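Home Explore Threads Lists Sign in

Apr 8, 2024
Rekha Vashisht

Thread on water softener settings, since my replies filled up with the same questions after I posted the salt receipts. Scope: metered, single-tank, ion exchange, city water. Well water with iron is a separate problem and I don't have it.

What the machine does. Water passes through a bed of resin beads loaded with sodium. Calcium and magnesium stick to the beads and sodium comes off in exchange. When most of the exchange sites hold calcium, the bed is spent and hardness starts to leak through.

Regeneration reverses this. The valve pulls concentrated brine through the bed, the sodium pushes the calcium and magnesium off, and the whole lot is rinsed to the drain. Then the brine tank refills for next time.

Everything adjustable on the valve comes down to when that happens and how much salt gets used when it does.

First input is hardness. The valve wants grains per gallon. City reports usually give milligrams per liter as calcium carbonate. Divide by 17.1. If you type the mg/L figure in unconverted the unit will regenerate constantly and you will buy a great deal of salt.

Flullville publishes one hardness value for the entire system. The system has two sources, river and wellfield, and the mix changes with the season. The published value is an average of both, and my tap is rarely near it.

So test at the tap. A drop kit (titration) is fine. Strips are fine for finding out whether you have soft or hard water and poor for anything finer. Read the color change in daylight or under a white bulb. The end point goes from red to blue with a purple stage in between, and people stop at purple.

Take the raw sample from a line that bypasses the softener. In a lot of houses that's the outdoor spigot. Check, though. Mine turned out to be plumbed on the soft side by whoever did the basement, and I had been watering tomatoes with sodium.

Second input is capacity. The number on the box is the maximum, reached only at the heaviest salt dose. It's a real number but you don't want to run there.

The reason is that the salt curve bends. The first few pounds per cubic foot of resin recover most of the capacity. Each pound after that recovers less. A light dose regenerates more often and still uses less salt per gallon softened.

The cost of a light dose is more rinse water and slightly more hardness leakage. For laundry and a water heater the leakage doesn't matter. For a steam boiler it would.

Divide usable capacity by grains per gallon and you get gallons between regenerations. Before I touched anything, the installer had mine at 4,000 gallons. At the tap hardness I measured, the bed could not have treated that much at the dose programmed. The last part of every cycle was going through hard.

This explains a symptom people describe as "it works sometimes." Soap lathers for a while, then spots on the glasses, then soap lathers again. The resin is usually fine. The volume setting is too optimistic.

Third input is reserve. Most metered valves don't regenerate the moment the counter hits zero. They wait for the small hours, when nobody is in the shower. The reserve is the volume held back to cover the remainder of that day.

Three people in this house, so reserve is set to a normal day's use for three people. When my sister's family stays in May I will raise it and then forget to lower it, as in previous years.

Some valves compute reserve from recent use and don't ask. The Lepik head on mine has both modes, and the manual lists the menu item under a different name than the display shows. On the display it's RSV. In the manual it's "daily buffer." They are the same parameter.

Mohit Bhardwaj asked about the timer override, the setting that forces a regeneration after a number of days regardless of volume. Leave it on, but set it long. It keeps the bed from sitting stagnant while you're away. Set short, it turns a metered unit into a timer unit and you've paid for a meter you aren't using.

Brine tank. Salt above water is normal. Water above salt is normal in some models with a low salt level. Water near the top of the tank is not normal, and usually means a blocked injector or a stuck float.

Salt bridge: a hard crust with a hollow underneath. The tank looks full, the brine is weak, the water is hard. Push down with a broom handle, gently, away from the brine well. If it breaks through into air, that was the bridge.

Keep the tank no more than two-thirds full in a humid basement and bridging mostly stops.

Pellets or crystals: either, if it's clean. Rock salt is cheaper and leaves insoluble grit on the bottom that you'll be scooping out on your knees. I used Clollance pellets through last winter and Idico crystals before that. I measured no difference in softened hardness between them.

Potassium chloride works. It costs more and needs a higher dose setting for the same result. If you switch, change the setting. The valve can't tell what's in the tank.
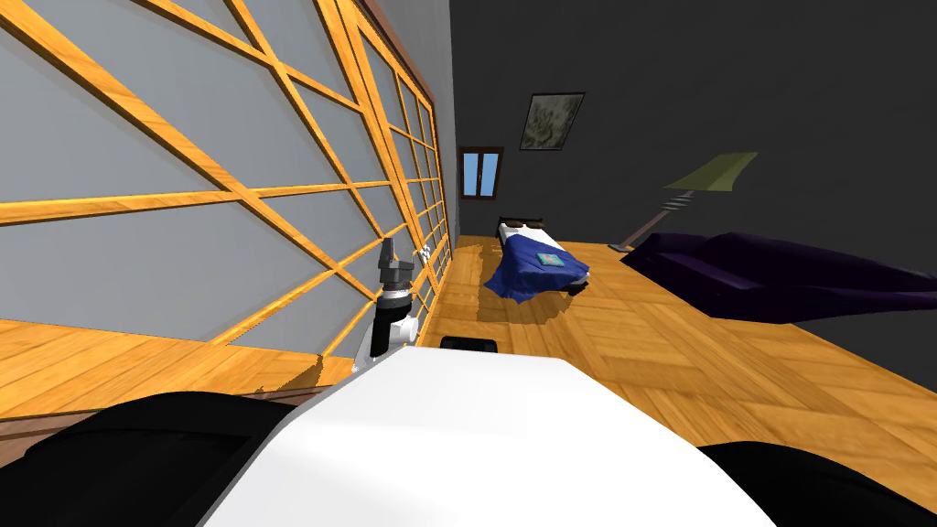 How do I know if the resin is worn out or the settings are wrong?

Run a manual regeneration and test the soft side the next morning. If it reads near zero and then drifts up before the cycle ends, look at the settings. If it still reads hard right after a full regeneration with good brine, check that the bypass is fully closed, then suspect the resin or an internal seal.

Chlorine is what ages resin on city water. The beads swell and go mushy, and pressure drops across the tank. A carbon filter upstream slows this down. Whether it pays for itself depends on your chlorine level and what you pay for cartridges.

If you find beads in the faucet aerators, that's a broken screen or distributor tube. Put the unit in bypass before you do anything else. Beads travel, and toilet fill valves catch them nicely.

On sodium: the amount added scales with the hardness removed. Anyone on a restricted diet should ask their doctor with the actual figure in hand. The usual arrangement is to leave the kitchen cold line unsoftened. That's how mine is piped now.

Softening doesn't remove dissolved solids. A TDS meter reads much the same before and after, because one set of ions has been traded for another. Please stop sending me TDS readings as evidence that the softener is dead.

Order of work if you're starting from nothing: test raw hardness, look up resin volume on the tank label, choose a salt dose from the table in the valve manual, compute gallons, subtract reserve if your valve doesn't do it for you. Write the old values on tape inside the cover first.

I retest raw hardness when the city switches sources and adjust only if it has moved enough to matter. The city doesn't announce the switch. The taste changes a bit and the kettle starts scaling faster.

Correction to the post on reserve: the RSV item is on the second menu page in older heads and the first page in newer ones. Same name on both.

Recent from Rekha Vashisht
Salt receipts, full year, with prices
Draining a water heater through a valve that won't drain
What the Flullville water report leaves out
Replacing an injector and screen on a Lepik head
Dishwasher rinse aid settings and soft water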